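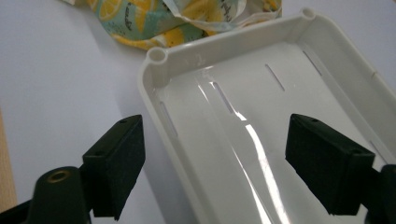 White plastic tray with the slots in the floor

Jekholm Community Playhouse board > Benefit nights

marlo_stageleft
Tickets for the June benefit went up this morning and I am so excited!! It's the Quintanilla one-act plus the new comedy, with part of every seat going to the adult reading program. We have 371 seats and I want every one filled (bring your neighbors, bring your dentist).

Hukberg
Got mine! Is it assigned seating or first come?

marlo_stageleft
Assigned, in the order the orders come in. So don't wait!

pitlane_oboe
Love the cause, but I don't love doing two shows in one night. Last year's ran past 11 and half my row left before the thank-yous. One full-length play would sell better.

Hukberg
Oh, I disagree! The double bill is the fun part. You get a drink in between and everybody argues about which one they liked.

pitlane_oboe
You argue, I yawn. I'll still come, row F if I can get it.

marlo_stageleft
Curtain is half an hour earlier this time, if that helps. We're trying to reach $3,000 and the Pratent bakery is doing the lobby desserts again, lemon bars included!

pitlane_oboe
OK, the lemon bars settle it. Put me down for 2.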